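米克尔手记:自己做一只会叠布的“手”

上回有位小读者写信问我:机器人的手为什么老是抓不好软软的东西?积木它能抓,杯子它也能抓,一碰到衣服就乱套了。这个问题我太喜欢了!因为我和朋友们正好在做这件事,就在家里做,不用大工厂。我们给这个小项目起了个名字,叫Ilau,念起来像在打哈欠,哈哈。

先说手指。你把自己的拇指和食指捏在一起,再张开,再捏。就这么简单的动作,我们的夹爪也会,而且只会这一个。两根手指,一开一合,没有手掌,也没有小拇指。你可能会想,这也太少了吧?可是你试试看,只用两根手指叠一块毛巾,慢慢来,其实是做得到的。

手指的颜色我们吵了好几天。我想要蓝的,Kenneth Belmonte想要黄的。他说黄色在镜头里特别好认,电脑一眼就能找到指尖在哪儿。好吧,这个理由我没办法反驳,黄的就黄的。
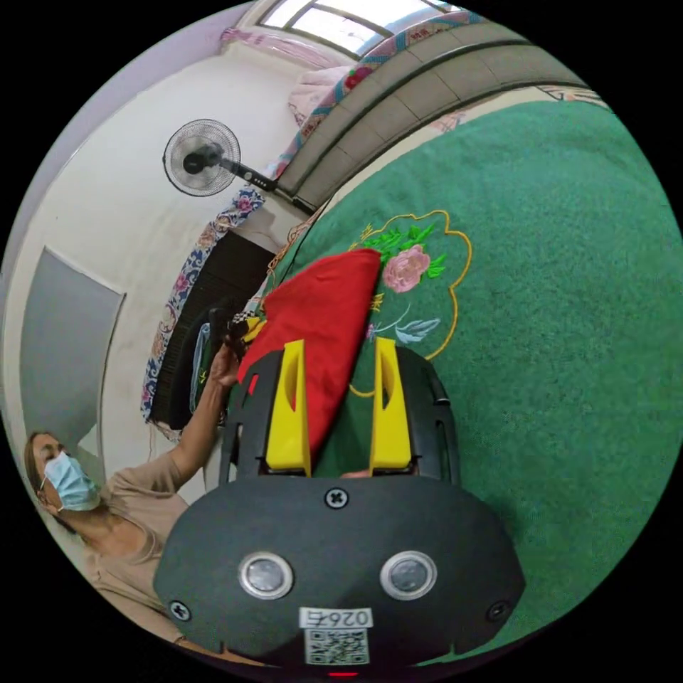
那么电脑是怎么学会叠布的呢?它可不会自己去看书。我们的办法很笨,也很有意思:人先来做一遍,让它看着。人手里拿着夹爪,像拿着一把大夹子,去捏、去拉、去折。夹爪上的“眼睛”把经过记下来,电脑再一遍一遍地看这些记录,慢慢琢磨:哦,布的角在这里,手指要从这边过去,到了那边才能合上。

跟你学骑车有点像,对不对?有人先骑给你看,然后你自己摔几跤(电脑也摔,它摔跤的样子就是把布揉成一团)。

一遍当然不够。我们给自己定的任务是做200遍,每遍都要稍微变一变。布放得歪一点,或者远一点,或者先揉皱了再放下去。要是每次都摆得一模一样,电脑就会偷懒,只记住那一个位置,你把布往旁边挪一挪,它就对着空气捏。我们第一个版本就是这样,捏空气捏得可认真了!

还有一件事,一只手不太够用。你叠被子的时候,会不会一只手按住这头,另一只手去拉那头?夹爪也需要一个伙伴。所以我们做了一对,两手各拿一只,左边的按住,右边的去折,或者反过来。 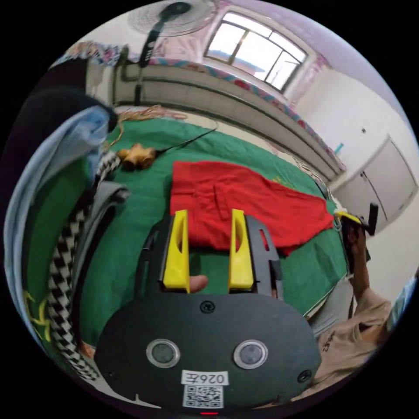 两只夹爪和一块红布料,下面铺的是绿色的床单。

两只手一起动,麻烦也跟着来了。最常见的麻烦是“抢布”:左手还没松开,右手已经往外拉,布绷得紧紧的,然后“嗖”地一下从指尖滑走。你和小伙伴抬过桌子吗?要喊“一、二、走”才行。夹爪也得有自己的“一、二、走”。电脑里有一个小时钟,两只夹爪的记录都按这个时钟排好队,左手在什么时候捏住,右手在什么时候出发,对得整整齐齐,以后回头看才不会乱。

我把这个时钟叫做“指挥”。Kenneth说这名字太神气了,它不过是几行程序。可是乐队里的指挥也不出声呀,少了他大家就各吹各的,我觉得这名字挺合适。

说到布,你知道布为什么比积木难吗?积木有六个面,你推它一下,它还是那块积木。布呢,你一碰它,它的样子就变了。捏起一个角,别的地方会垂下来;放到桌上,又冒出新的褶子。同一块布可以有数不清的样子,电脑要认出“这还是刚才那块布”,得动不少脑筋。

你可以做一个小实验。拿一条手帕,闭上眼睛,往桌上一丢。睁开眼,找一找它的四个角在哪里。是不是有的藏在下面了?你大概一会儿就能找到,因为你从小就摸过很多很多布。电脑可没有摸过,它要从头学起。
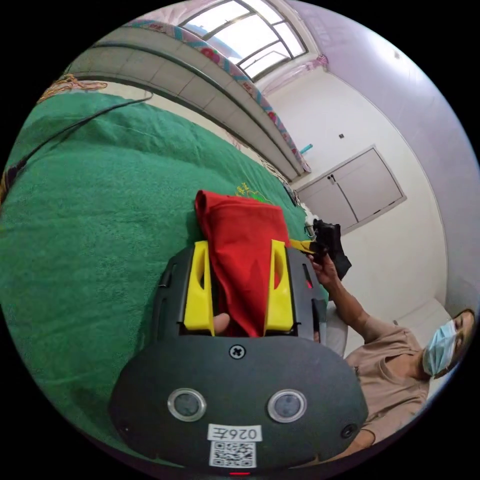 用多大的力气也是个问题。捏得太轻,布会溜走;捏得太重,手指合得死死的,松开时布还会被带着跑。我们在一块旧毛巾、一件旧T恤和一条丝巾上都试过,丝巾最调皮。那天晚上我气得想去睡觉,后来在指尖里面贴了一小条软软的橡胶,丝巾总算听话一些了。如果你也在家做夹子之类的小玩意儿,可以试试这一招,橡皮筋剪开来贴也行。剪东西的时候请大人在旁边看着,好吗?

螺丝也要讲一讲。我最早装的那只夹爪,螺丝没有拧紧,做到第17遍,外壳开始“咔哒咔哒”响。我还以为是窗外的声音,到处找了半天!现在我养成了习惯,每次开工前把看得见的螺丝都摸一遍,再让手指开合10次,听听声音顺不顺。你们修自行车、装小车,也可以学学这个办法。

我们在本子上记下每一遍做得怎么样。做好了画一个圆圈,没做好画一个小叉,旁边写上为什么:“拉太快”“角没找到”“打了个喷嚏”。最后这一条是真的。打叉的那些也要留着,电脑看了也有用处,它会知道从那样的地方开始,布就容易乱。我的本子上叉叉比圆圈多,一点儿也不丢人。 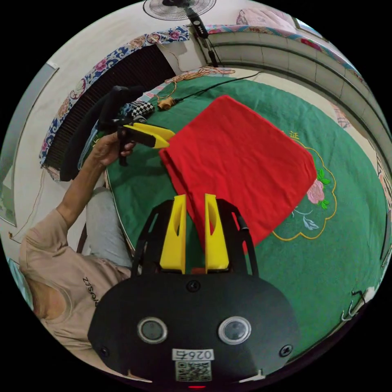
叠一块方布,我们把它拆成几个小步子来教。先找到一个角,再把手指靠过去,接着捏住,往对面走,最后松开。每一步听上去都容易,可是连在一起就很考验人了,特别是“靠过去”这一步。你瞧左边那只夹爪,黄色的指尖都快碰到红布的左上角了,走到这么近的地方,就得放得很慢很慢。快一点点,指尖就可能把布推跑;低一点点,又会顶到下面的绿桌布。我教小朋友拿夹爪的时候,总让他们在这里屏住一口气,像给生日蛋糕放最后一颗樱桃那样。这块红布差不多已经叠成方的了,有一个角还松松地鼓着。这种没压平的角,我们叫它“耳朵”,叠完要记得找一找有没有耳朵翘在外面。

那电脑现在学得怎么样了?我老老实实告诉你:方布叠得还可以,不太大的毛巾也行,有袖子的衣服它还糊里糊涂。袖子会往里卷,卷进去以后它就以为袖子不见了。我们打算先教它“把袖子找出来”,再教它叠。一次教两样,它学不会,我也教不动。

有个孩子问我,机器学会叠衣服以后,他是不是就不用叠了。嗯,按现在的速度,它叠一条毛巾要将近60秒,你叠一条要多久?拿个闹钟比一比,然后写信告诉我。我猜你会赢的,不过丝巾可不一定哦!

九月我们会开始教袖子。要是你家里有穿不下的小T恤,先别扔,拿来练一练:只用两只手的拇指和食指,其他手指都收起来,看看你能不能找到袖子,再把它叠好。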